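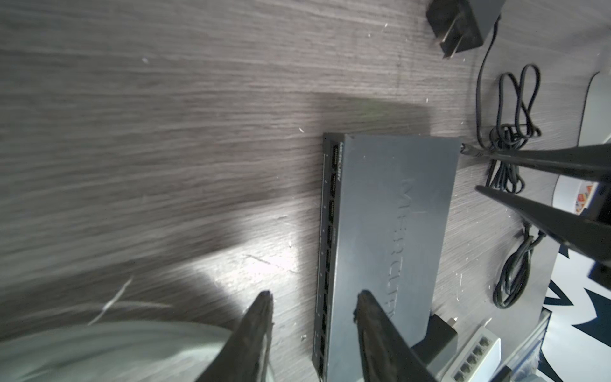
Bench 2, November, approx 9:40

Cable + switch set for Linero. Target is 300 good episodes before we hand over to Mirthorpe, both arms, teleop. Mercury switch stays in the pile for every episode, small white one moves. Shuffle adapters and coils between takes, dont just nudge them.

Adapters are the annoying ones. Prongs catch the finger if you come in from the side. Go in from above, close slow.

Task text for this batch: "plug the ethernet cable into the switch". Keep the wording exactly, Sirnix loader chokes on variants (found out the long way, 7 episodes relabeled by hand).

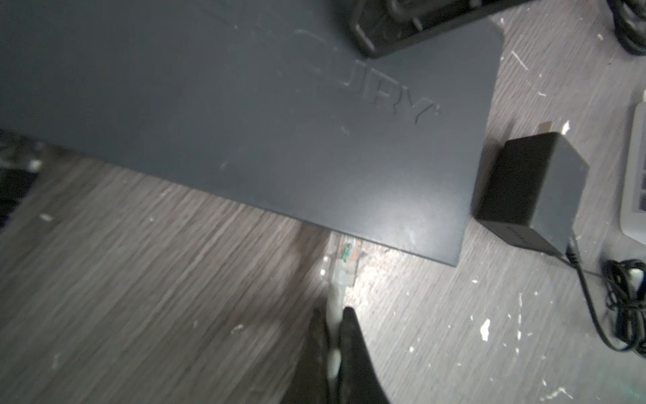
Grip the cable a bit back from the plug. Too close and the fingers block the wrist view of the port, too far and it droops. Couple of cm seems ok. If the plug rotates in the grip: put down, regrip, keep recording. We want the recoveries. Only toss an episode if an arm faults or a stream drops.

Wrist exposure still locked from last week, glare on the gray top is bad at some angles. Leave it, changing it mid set is worse.

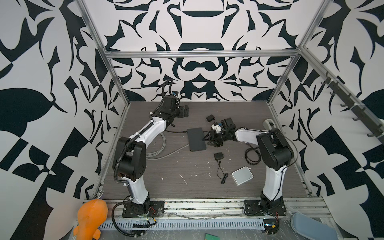
Left arm lagging a little on wrist roll, compare logs vs right one before tonights run. Also wipe the table?? Somboon set had specks all through and trained fine. Leaving it.

Raw count 323, not reviewed yet. 3 have a dead overhead stream, already flagged.

TODO
- resync clocks after lunch
- re-home left arm
- move switch further back, reach is too easy
- copy to the big drive, chekc sums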